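Filed under: Teleop & Demos > Handheld Grippers > Beginner

How to demonstrate "put it in the box" without losing your evening

Putting a packet in a box takes a toddler one second. Teaching it by hand takes 200 demonstrations and a snack. I learned this recording for the Hekance set, where my first batch had 9 usable takes and a great deal of footage of me sighing.

1. Pick a real spot. A bed is fine. It's soft, it's uneven, it's covered in somebody's taste in blankets, and your robot will have to cope with worse. Leave the pillows and the stuffed animals where they are.

2. Use an open box with a few things already in it. An empty one makes for a very confident policy that panics at its first ball of yarn.

3. Start with the jaws wide. Bring one pad to each side of the packet and stop for a beat before you squeeze.
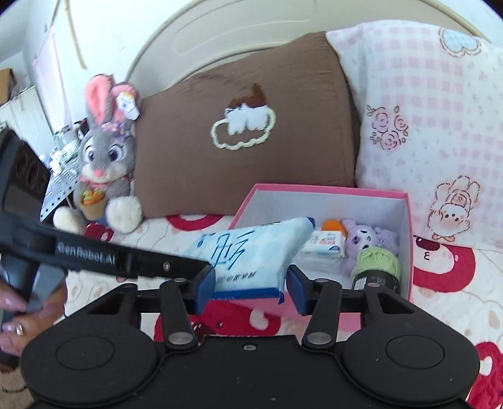 Soft packets are sneaky. They fold, they slide, and they shine under a ceiling light, so close slowly and let the wrapper bunch up between the pads before you lift. If you grab it the way you'd grab chips at a party, the Mular script will flag the take for finger speed, and it will be right.

4. With two grippers, decide which one leads. The other can steady the packet or stay out of the way. Both leading at once is how I got take 1651, which I keep for morale.

5. Move over the rim, then down. Don't cut the corner. The robot will copy your shortcut and add some enthusiasm of its own. 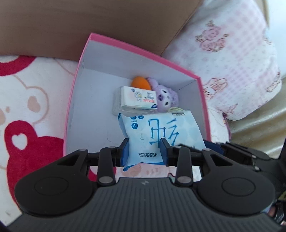

Packet at the box, one pad over the lettering, second gripper close by at the right.

6. Open the jaws all the way, back out, and hold still while you count to 4. Dropping your arm early trims the ending, and then the model never learns that it's allowed to stop.

7. Move the packet somewhere new and go again. Turn it, flip it, shove it under a pillow if you're feeling mean.

Label the good takes the same night. By morning they all look alike.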